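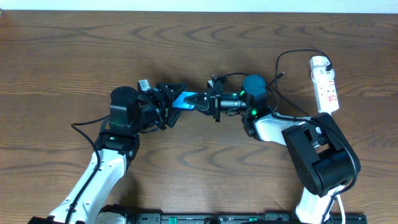
Start with the question I get at every one of these: "Is it fine to leave the power strip on the table?" My answer is that I doubt it, and I doubt most of the cable tidying advice that goes with it. Ask the room where theirs is tonight. Mine sits like the white one here, out on the wood at the upper right with plugs in one end. Wait for hands.

Next, the Flernbridge handout. It says 30 minutes of tidying a month keeps a desk safe. Says who? I asked for the source in April and am still waiting. Pause.

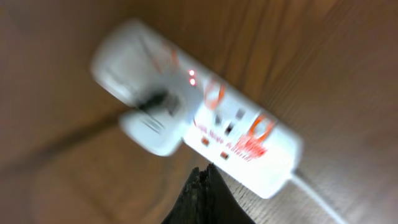 Then the claim that a lit indicator means all is well. I don't buy it. A light tells you there's power. It doesn't tell you what you've plugged in, or how much it draws. Read the rating on your own strip before you add a heater - better still, put the heater straight in the wall.

Skip the Tillent survey if short on time. It had 584 replies, all from people already shopping for cable boxes. Draw your own conclusions.
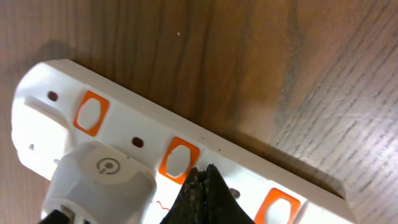 Slide 3: Power strip on a wood tabletop, outlets framed in orange.

Ask who has ever wiped dust off theirs. Unplug it first, dry cloth only. Then take questions, and no, I still won't recommend a cable box.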